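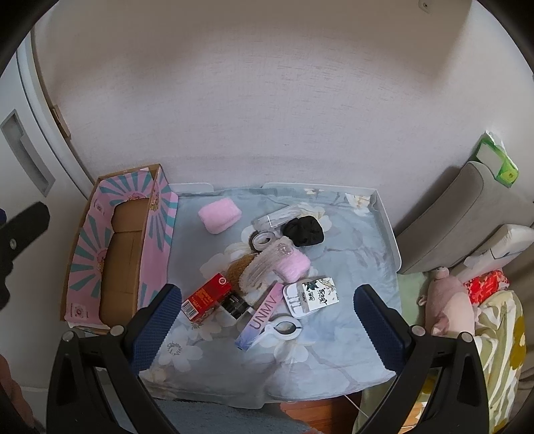

Call for Founders: Nallomach Early-Stage Review Panel

Nallomach is looking for 17 founders to sit on a paid panel this spring. You will read pitch materials from investors, for a change, and tell us what you think of them.

We have sat through plenty of programs that promise "access" and deliver a name badge and a warm sandwich. We doubt most of the claims funds make about helping the companies they back. Last year we collected 147 statements of that kind from fund websites. "Hands-on" came up constantly. Very few said whose hands, or how often.

What you would do

Read a packet of 31 fund profiles at home, over two weeks or so. Score each one on a short form. Join 2 group calls in March, both starting at 6 p.m. and ending when we said they would.

Who should apply

You have raised outside money at least once, or tried to and been turned down. We want both groups. If you have since gone back to a regular job, you still qualify. You do not need to have sold a company, and we would like fewer applicants who lead with the fact that they did.

Who should not

People who currently work for a fund, advise one for a fee, or hope to get hired by one before summer. Consultants who coach founders on pitching are also out, including the ones who call it something else.

Pay and terms

A flat fee, paid after the second call. No equity, no "exposure," no discounted tickets to anything. Your scores are published without your name unless you ask otherwise.

The work is funded by Kiltton and Bakos, two small firms that both invest in startups. Yes, we noticed the problem. Neither one picks the panel or sees the scores early, and their own profiles are in the packet with the rest. Ask us for the agreement and read it yourself before you sign anything.

To apply

Send one page through the form on the Mivorell site. Tell us about a promise an investor made you and what came of it. Skip the pitch deck and the headshot. We answer every application, usually within a month.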